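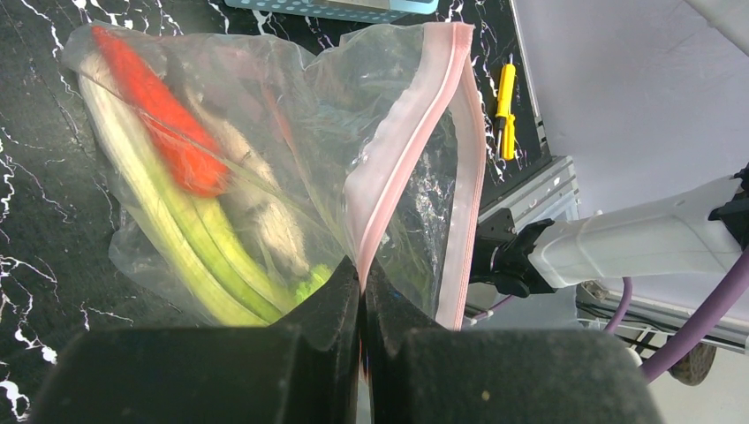 Une démonstration de manipulation d'emballages souples se prépare autour d'une seule difficulté : le film plastique n'a pas de forme stable. Le poste bi-bras présenté à la journée portes ouvertes de Stilari, le 1er août 2022, sert de base à ce tutoriel. Pour la prise, pincer le film près de la glissière, où la double épaisseur se tient mieux que le reste du sachet. Un sachet transparent laisse aussi le public suivre le contenu, ici un piment rouge, du gingembre et des tiges vertes, pendant que les doigts travaillent. Un plan de travail noir veiné de blanc complique la segmentation, les reflets du film ressemblant aux veines ; prévoir un réglage d'exposition propre à ce fond.

Préparation du poste

1. Dégager le volume de travail des deux bras et tracer au sol la limite visiteurs.
2. Vérifier le cheminement des câbles sur toute la course des poignets.
3. Charger le programme Farby et régler le temps de maintien à 600 ms.
4. Exécuter 2 cycles à vide avant d'admettre le premier groupe.

Séquence d'ouverture

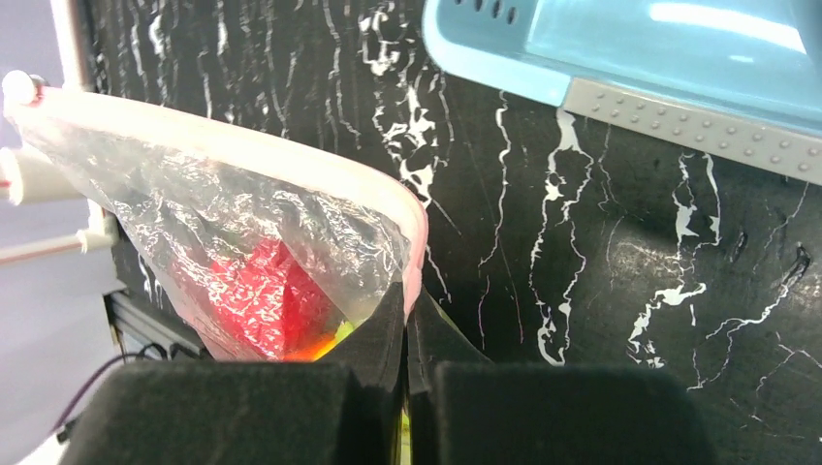 Le maintien de l'ouverture conditionne toute la suite du cycle. Si le bord se referme, le bras libre ne peut plus déposer ni reprendre un objet sans accrocher le film. Sur ce poste, un support blanc garde l'embouchure bordée de rose écartée, et les doigts garnis de mousse noire pincent l'extrémité basse du sachet. Limiter l'effort de serrage à la valeur validée lors des essais : un effort trop élevé marque le film, un effort trop faible le laisse glisser.

Seema Katiyar, qui commentait l'atelier, recommande d'annoncer chaque phase avant le mouvement et de marquer une pause entre l'approche et la prise. Les visiteurs posent leurs questions pendant cette pause, bras immobiles.

Incidents courants

Prise manquée : reprendre l'approche depuis la position d'attente, sans corriger à la main.
Film collé au doigt : ouvrir, reculer, nettoyer la mousse à sec.
Arrêt de sécurité : acquitter au pupitre Bremov après contrôle visuel de la zone.

Le compteur indiquait 3 295 cycles à la clôture. Willy Meijer fait remplacer les mousses tous les 3 000 cycles ; noter la valeur relevée dans le registre Isah avant la mise hors tension.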